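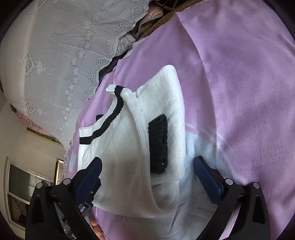

The white knit vest, with its striped neckline and black knit patch.

Yung-ching Wu has mended knitwear for 16 years, most of that time from the back bedroom of her apartment. She works on the bed because the table is too small for anything with sleeves. The business is called Shek, and in September it gets busy.

"People pull out the box from last winter and find out what happened in it," she says. "Moths, mostly. Or they folded it badly and now there's a line."

I asked her how a white knit should be folded. She said the first thing she does is leave it alone for a minute.

"You put it down and see where it wants to go. Ribbing pulls in. The plain part is soft and goes flat. If you fold across the ribbing, it fights you, and in March you've got a bump at the neck."

The neckline is where she starts. On a piece with a stripe in the trim, like the white one on her pink sheet, she uses the stripe as a guide. If it waves, the collar has stretched. She pats it back into shape with her palm and never tugs it.

Black on white brings its own trouble. Wu washes such pieces alone in cool water, then rolls them in a towel. She once let a customer's cardigan soak overnight and the dark cuffs bled into the body.

"It was gray to the elbow," she says. "I paid for that one. 47 dollars, and she was nice about it."
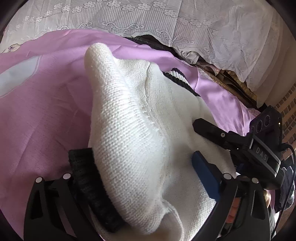
White knit gathered up on the lilac sheet, the black ribbed band at the left.

She doesn't mind if a sweater gets bunched up while she is working. Wool and cotton both recover, she says, as long as they don't stay that way for a week. What she does mind is hangers. She had 5 in the closet when she moved in and gave them all to her neighbor, Younes Slaoui, who wears shirts.

For storage she likes a plain cotton bag with two sweaters in it at most. Anything with a patch or a pocket goes in with that side up, so the weight of the other one doesn't press its shape through.

Her prices are written on a card by the door. A small hole takes her about two evenings, longer if she has to find the yarn. She keeps leftover white in a shoebox and says no two balls of it match.

"White is the hardest color to buy," she says. "Bring me the spare yarn if you still have it. Everybody throws it out."

Wu takes in repairs in the afternoon, after 2. Clean items only, please.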